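Right, I said I'd do a thread on giving up sugar in tea, so I'm doing it before I go to bed. Put the kettle on, it's a long one.

Background for anyone new: I have had two sugars in my tea for as long as I've been allowed near a kettle. My nan made it that way and I never questioned it. Two in the morning one, two in the mid-morning one, two in the one I make and forget.

Then last December I was at a friend's flat and they had no sugar in. None! I drank a cup without and it was like licking a fence. I was so cross about it on the bus home that I started wondering whether I even liked tea.

So that was the plan. Find out if I like tea. No health reasons, no challenge app, and I'm not telling anybody else what to put in their cup.

First go: stopped dead. Lasted 7 days. I was horrible company and I ate a whole packet of Pikard ginger biscuits in two sittings, so the sugar was getting in one way or another.

Second go: sweeteners. I know loads of you swear by them and I'm pleased for you. To me they taste like the smell of a swimming pool. Moving on.

Third go is the one that stuck, and it's very boring. I went down by a tiny bit at a time. Two spoons, then one and three quarters, then one and a half, and I stayed on each step until I'd stopped noticing. Some steps took days. The one from a half to a quarter took 27 days and I nearly packed it in twice.

Things that helped, in no order.

Changing the tea. I was on the strongest builder's stuff going and without sugar it's basically creosote. I swapped to the Skustemier breakfast one (red box, not the green) and it's much softer. It's dearer, yes. I worked it out and I'm not saving any money at all once you take the sugar off, so don't do this for your bank account.

Brewing it for less time. I used to leave the bag in while I got dressed. Three minutes now, bag out, done. If you take one thing from this thread take that one.

More milk at first, then less. The milk does a bit of the job the sugar was doing. I'm still milkier than I was a year ago and my sister-in-law says it looks like wallpaper paste, but she drinks instant coffee so I don't take notes from her.

A smaller mug! I had this enormous thing from the Drustmont garden centre that held half a pint and then some, and by the bottom third it was always cold and stewed. A normal plain mug gets finished while it's still nice.

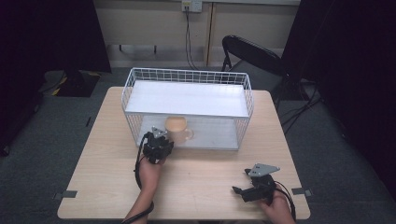

Cream mug, white wire shelf.
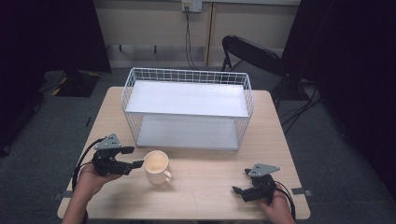 posted by kettleandcrumbs – 11/06/2021 – thread continues

Carrying on, because I had to go and let the cat in.

Other people's houses. This is the hard bit. You say "no sugar thanks" and they've already put it in, because you've had two in theirs since you were at school. I just drink it. One sugary tea at your auntie's doesn't undo anything, and pulling a face at somebody's tea is worse manners than I was brought up with.

What is weird is that it now tastes like pudding. I had a proper two-sugar one at a funeral tea in the spring and I could feel it on my teeth. I used to have five of those a day and not blink.

Cafes are a mixed bag. You find out pretty fast which ones have been relying on the sugar. The Greco by the station does a lovely pot, loose leaves, little strainer, the lot. The place across the road from it gives you a paper cup of hot water with the bag on the side and I'd sooner go without.

A few of you asked about coffee. Couldn't tell you. I have one a month, it has sugar in it, I'm leaving it alone.

Somebody also asked about honey. I tried it for a weekend. It's nice in a lemony one when you've got a cold, but in milky tea it goes a bit like a candle. Also it's sugar, isn't it, so I was only kidding myself.

And to the person who messaged me asking about chai: no, I haven't touched chai. Chai without sugar is a spice rack. I make it the sweet way when it's raining and I don't count it.

So, do I like tea? Yes, it's a relief to say. The first morning one is still the best thing in the day. I can taste when the milk's about to turn, which I never could before, and I'm fussier about the water – I've started emptying the kettle and filling it fresh, like my nan always told me to.

I do miss the stirring. I didn't see that coming. There was something nice about standing there going round and round with the spoon and looking out at next door's shed. Sometimes I stir it anyway.

The sugar jar's still on the side for visitors. It used to need filling every week and now it's gone into one solid lump, so if you come round, bring a chisel.

If you're going to try it, go slowly, and don't start in a week when you've got anything on. I'd have given up for good if I'd done it while we were moving house.

Next thread is going to be toast, I think. I've got opinions about the grill and most of you are going to be annoyed with me.

Edit: the red box, the RED one. Three people have bought the green already. Sorry.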